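WARKDALE COMMUNITY ARTS CENTRE
Props and Dressing Room Group
Minutes of the meeting held in March in the Olcombe Room

The meeting opened at 10 a.m. with Uzma Jatoi in the chair. Representatives of the wardrobe, make-up and stage sections attended, together with the centre manager and the minute-taker. Apologies were received from the lighting section.

1. Minutes of the previous meeting

The minutes were agreed as a correct record, subject to one correction. Under item 4, "Dhanial cupboard" should read "Dhanial Room cupboard". The cupboard on the landing is a separate matter and remains with the stage section.

2. Matters arising

2.1 Mirror lights. The replacement bulbs have been fitted in the larger dressing room. The smaller room is still to be done, and the stage section will do it before the next hire.

2.2 Key to the Pletier store. The second key has not been returned. The centre manager has written to the last three hirers and will report back. It was agreed that no further copies should be cut until an answer has been received.

2.3 Towels. The wardrobe section asked that it be recorded again that towels are not included in the hire charge.

3. Make-up brushes and their storage

3.1 The make-up section presented its review of the shared brushes. The stock list shows 42 brushes, of which 10 are recommended for disposal on account of shedding or a loose handle. The remainder are considered fit for use. The review did not extend to sponges or puffs, which are supplied by performers themselves.

3.2 Members considered how the brushes should be kept between productions. At present they go back into the zip cases in which they were bought, and these have become dirty inside. The make-up section proposed that brushes in regular use be kept upright in pots on the dressing tables, head uppermost, with the cases reserved for touring.

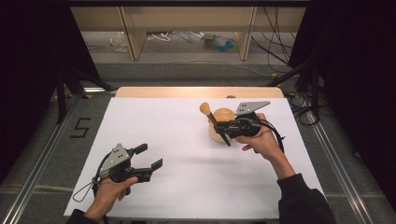 3.3 The chair asked whether pots would be knocked over in a busy dressing room. The make-up section replied that a heavy pot with a flat base was a good deal steadier than the plastic beakers tried last year, and that it could be washed in the sink with everything else. The wardrobe section preferred a drawer with dividers – it had in mind the shallow drawers under the costume rail – but accepted that these were already full of fastenings and hat pins.

3.4 It was agreed that pots be adopted for a trial period covering the next 2 productions. The centre manager confirmed that 6 pots could be bought from the existing small equipment budget without further approval. The make-up section will choose them. Glass is not to be used.

3.5 The stage section asked that paint brushes and glue brushes should on no account be placed in the same pots. This was agreed without discussion. Workshop brushes will continue to be kept in the Pletier store.

ACTION: make-up section to buy pots and remove the brushes recommended for disposal.

4. Cleaning and inspection of brushes

4.1 A draft cleaning note had been circulated beforehand. Members went through it and agreed the following wording for display beside the sink:

Wash the bristles in lukewarm water with a little mild soap.
Keep water away from the metal collar and the handle.
Press the bristles gently in a clean towel. Do not wring them.
Reshape the head with the fingers and lay the brush flat on a clean white surface to dry.
Return the brush to its pot only when it is fully dry.

4.2 The wardrobe section questioned the need for a white surface. The make-up section explained that loose hairs and traces of powder show up against it, so that drying and inspection can be done together. Dark bristles are easily checked in this way. Pale ones need a closer look, and the brush should be turned over under a good light.

4.3 There was some discussion of the larger powder brushes. These hold more water than they appear to, and two members reported having found them still damp at the centre on the following morning. It was agreed to add a line to the note asking that large brushes be left overnight as a minimum.

4.4 The make-up section also drew attention to the collars. A gap or movement where the metal meets the handle is usually the first sign that a brush is failing, and any brush in that condition should be handed in for repair. Printed size marks wear off with handling and should not be relied upon when brushes are being sorted. Sorting should be by the shape and fullness of the head.

ACTION: minute-taker to amend the note and have it laminated.

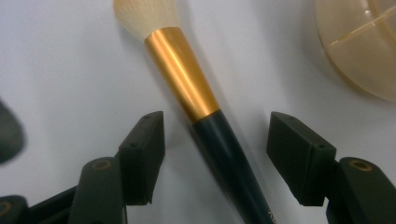
5. Use of the Olcombe Room

5.1 The centre manager reminded sections that the carpet in the Olcombe Room was not to be used for painting or for the mixing of colours of any kind, even with sheets down. Dry work may continue.

5.2 Shelves are to be left tidy at the end of each session. Cables should be coiled and tied before being put away, and plastic bags should be emptied or taken home. The chair asked that sections speak to their own members about this.

5.3 The request from the wardrobe section for a second full-length mirror was deferred until the cost is known.

6. Any other business

The stage section reported that the lid of the large wicker hamper had split along the hinge. It may still be used for storage but should not be carried by the lid. The wardrobe section offered to look at it.

7. Next meeting

To be held in the Dhanial Room, the date to be confirmed by the centre manager. The meeting closed at 11.25 a.m.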